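Speaker notes – programming a small cinema
Sivivano screening room, April 10, 2025

Slide 1. Title only. Say thanks to Rigoberto Cuautle for the invitation. Mention that I book films for the Barrera and have no say over the bar prices.

Slide 2. The room. We have 259 seats and one screen. Every film we take pushes another one out. People ask why we didn't show something and the usual answer is that the week was full.

Slide 3. How a month gets built. Start with the new releases, as their dates are fixed by the distributor. Then the school shows. Then repertory goes in the gaps. Show the March grid and leave it up for a minute so people can read it.

Slide 4. The short film night. 25 films sent in, nine shown. Explain the running order – longest film goes second to last, comedy closes. Gumaro Cárdenas will talk about the selection after the break, so don't go into it.
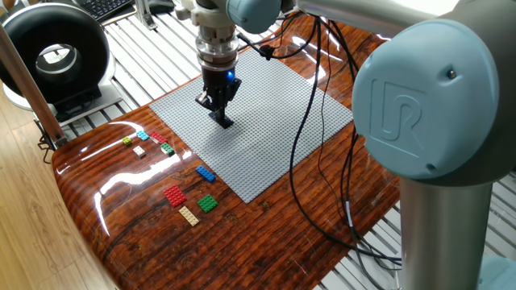
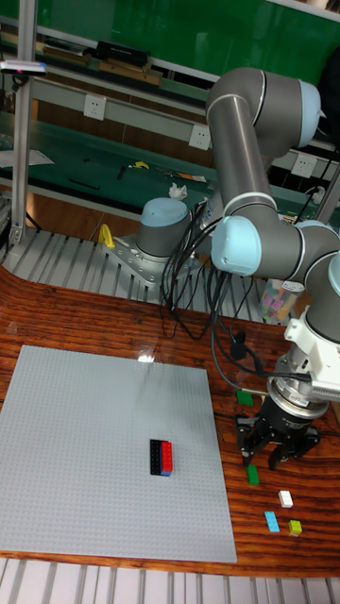 Slide 7. Subtitles. We moved to captioned shows on the early evening slot as well as the matinee. 932 tickets sold for captioned shows over the season. Some regulars grumbled at first. Most of them still come. Point out that the captions have to be checked on our own server before the day, as the file doesn't always match the print.

Slide 8. Old films. Two things to say. Ask for the rights early, and find out who holds them before you print the brochure. Tell the Bomholm story if there's time – we had the posters up and then found the rights had moved to Truron. We showed it five weeks late to a half-full house.

Slide 9. Introductions before a film. Keep them under four minutes. Don't give away the ending, even of a film from the fifties. Microphone on a stand, house lights half up.

Slide 10. What I would change. A second screen, obviously. A longer gap between the late afternoon and evening shows, so the foyer can clear.

Questions. If it goes quiet, ask who has walked out of a film this year and why.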